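Two Semesters, One Paper Cup
17 Apr 2018
By a staff writer

The robotics elective at Flustoneck began in October with 19 students and a budget of $2000, most of which went to a single arm. The students named it Major, after the first program that ran on it without an error.

The course is open to anyone at the college who has passed basic programming. Students work in teams of two and share the arm on a sign-up sheet, 20 minutes at a time. Their spring assignment is called Triser. Each team must write code that guides the arm around a table of household items and brings it to a chosen target.

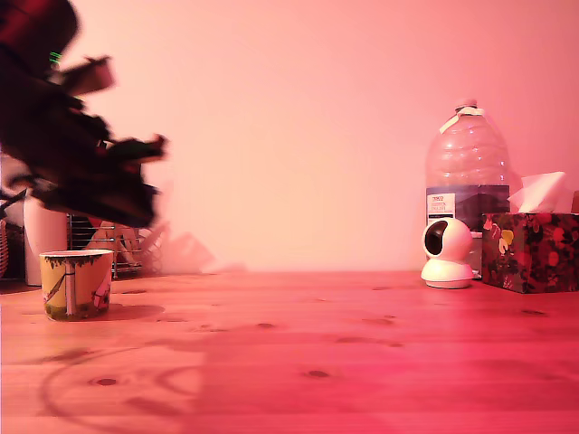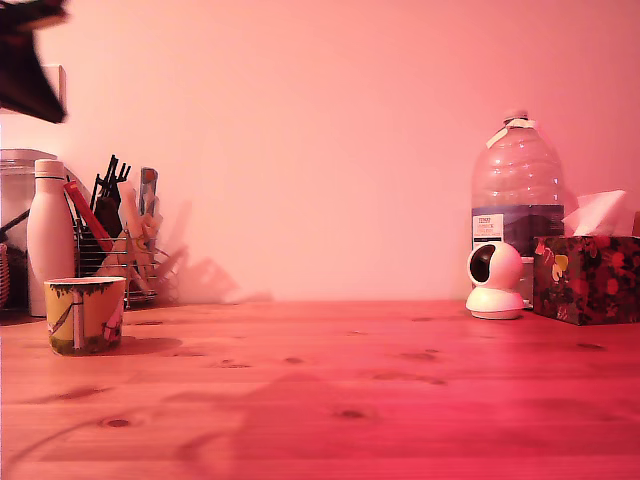
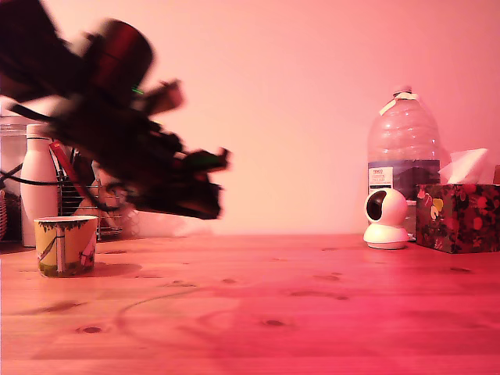 The Triser table, with the paper cup at left and the water jug, camera and tissue box at right.

Teams lose points for touching anything other than the target. They can choose their own speed, and most start slow. Grades depend on the written log as much as on the run itself, and a team that fails on the table can still pass if the log explains why.

Several students said the hardest part was the wire rack, where thin rods give the software little to work with. One team spent more than 2 weeks on that problem alone.

Final runs will be held in the Gornness building at the end of the term. The department plans to offer the course again in the fall and is asking for a second arm.

Contact the editors | Copyright 2018 Flustoneck Magazine | Back to top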